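Section 6: Folding pull-on jeans on the bed 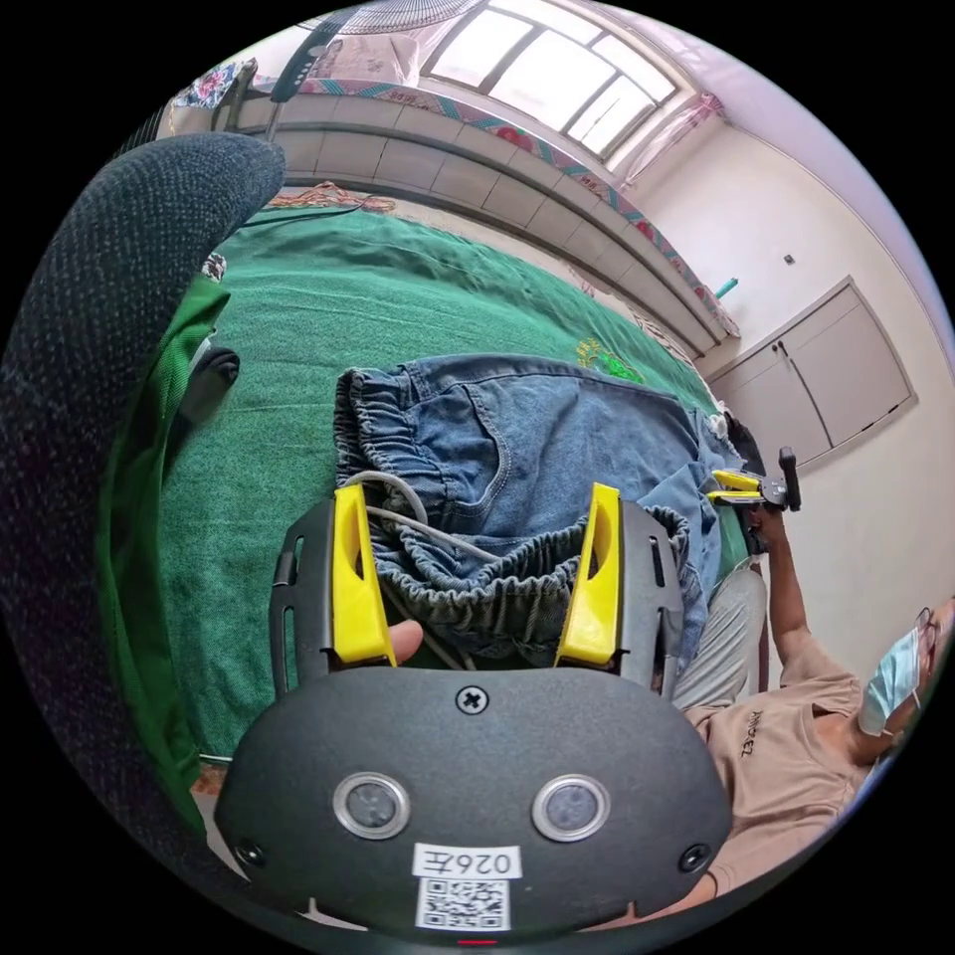 Jeans with a gathered waistband, on the green bedspread before folding.

I wrote this part of the Toseten laundry guide in May, after Danica Kolář asked me why her jeans drawer wouldn't close. Elastic waists are the trouble! They bunch up and take twice the room they should, so I fold them a bit differently from regular jeans.

1. Spread the jeans on the bed, front side up, and shake out the legs.

2. Check the pockets. (I've washed so many receipts.)

3. Pull the waistband sideways with both hands and let it go. Do that 2 or 3 times until the gathers sit evenly.

4. Smooth the denim from the waist down to the hems with your palm.

5. Fold one leg over the other, then tuck the pointy bit at the seat inward so you get a straight edge.

6. Bring the hems up to just below the elastic and fold in half again.

Note: Leave the waistband on the outside of the bundle. It springs open if you bury it in the middle.

Caution: If your bedspread has embroidery, like the little yellow-and-green motif on this one, keep zippers and rivets off it. They catch threads.

Shirts are in Section 7.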